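Tedo Wallpaper: Your Questions

How many rolls should I order?
Measure the full width of your walls, and then please add one extra roll, because patterned papers like our damask bands always eat up more than you'd think! If you're stuck, send us your measurements and we'll happily work it out with you.

Can I see a sample first?
Of course you can. Samples are $2 each, and we take that off your bill once you order.

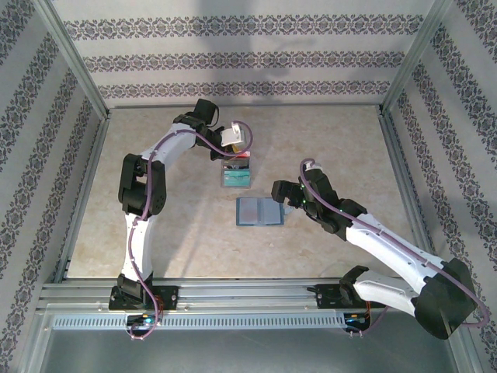 Will it go over old paint?
Yes, as long as the paint is sound and clean. Give glossy walls a light sanding and let everything dry overnight before you start.

Do you charge for shipping?
Orders over $125 ship free. Smaller ones go out at a flat rate, which you'll see at checkout before you pay.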